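Speaker notes: Sorting and labelling a donated textile collection
Jaltcombe local history day, Saturday, afternoon session
Speaker: A-yeong Noh

Opening (keep short)

Thank the organisers. Say that the talk covers cataloguing only. Conservation cleaning is a separate subject and I will not take questions on solvents.

The Lelten collection came to us as one donation of working clothes, household linen and trimmings. The accession register lists 3329 items. Of these, 2699 now have a full catalogue record. The remainder have a number and a shelf location, nothing more.

State the problem: the previous register was arranged by donor's room, so a shirt and its spare buttons could be 61 pages apart.

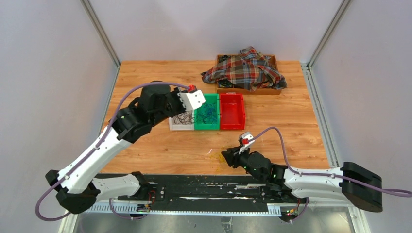
The first decision was the unit of description. We treat a garment as one item even where it has detachable parts. A collar found with a shirt takes the shirt's number plus a suffix letter. A collar found alone takes its own number. This rule was changed once, in May, and records made before then still carry the old form. Mention that the search screen handles both.

Checked and striped cloth

Slow down for this part. Most errors in the old register are here.

Record the ground colour first, then the stripes in order of width. Measure one full repeat in both directions. Do not use a clan or district name unless there is a woven label or paperwork to support it - "tartan" is acceptable as a general term for the pattern type. Fibre is entered as "not tested" until it has been tested. Handle and weight are poor guides, particularly with brushed cotton.

If time is short, leave out the section on thread counts and refer people to the handout.

Small parts

Buttons, hooks, tapes and loose trimmings are kept apart from the garments but share the same number series. Each container has a label on the front and a duplicate slip inside. The label gives the number range and the date of last check. It does not give a description, as descriptions on labels fell out of step with the catalogue within a year.
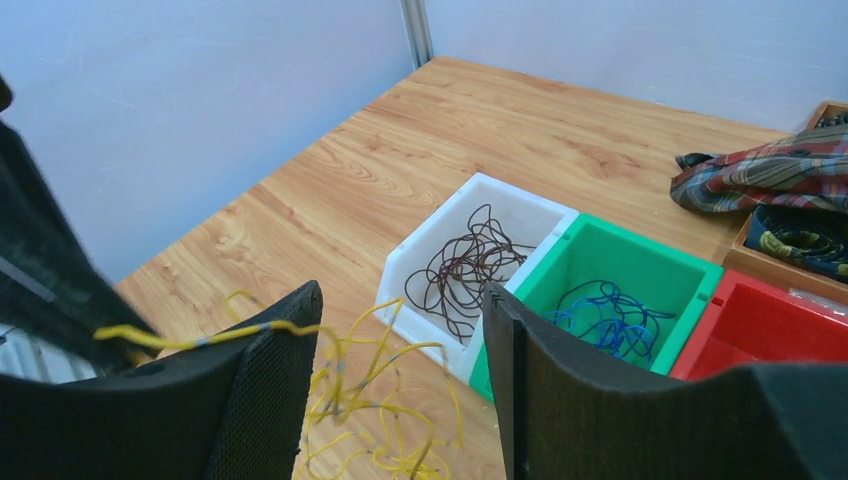 Colour coding

We tried a colour scheme for category: one colour for fastenings, one for trimmings, one for items awaiting a decision. It works for sorting at the table. It does not work as a permanent record, for two reasons.

First, colour is not searchable. Secondly, people who use the store only now and then bring their own assumptions, and red in particular is read as "do not touch" whatever the wall chart says.

Current practice is to use colour during sorting and the written number for everything after that.
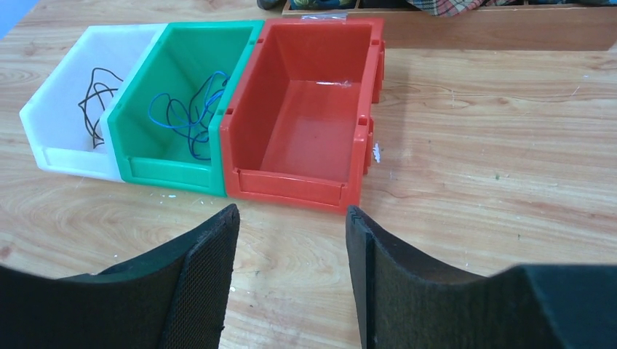
Trallinetti wrote after the last version of this talk that colour should be dropped at the sorting stage too, on the grounds that a second system always leaks into the first. Two plain trays and a pencil would do the same work, in that view.

Reply to give: partly accepted. With two sorters, plain trays are adequate. With more, the error rate in our trial batch was lower with colour. The batch was small and I would not press the point.

Software

One slide only. Tak is the database we use. Points to make: it exports to plain text, it keeps a change history, and its date field will not accept a range. We enter the earliest possible date in the field and put the range in the notes. Anyone planning a similar project should test the date field before entering any records.

Folding and temporary storage

Garments waiting for description are laid with as few folds as the space permits, padded with acid-free tissue at each fold. Waiting time should be recorded - we did not do this at first and cannot now say how long some pieces stood.

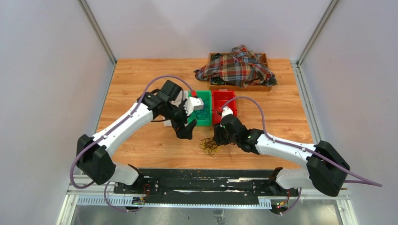

Should an item be renumbered if it was put in the wrong category?
Leave the number as it is and correct the category field. The number identifies the object and carries no other meaning, so a wrong category is no reason to change it.

Close by giving the reading room hours and where to collect the handout. Switch the projector off before questions, as the fan is loud.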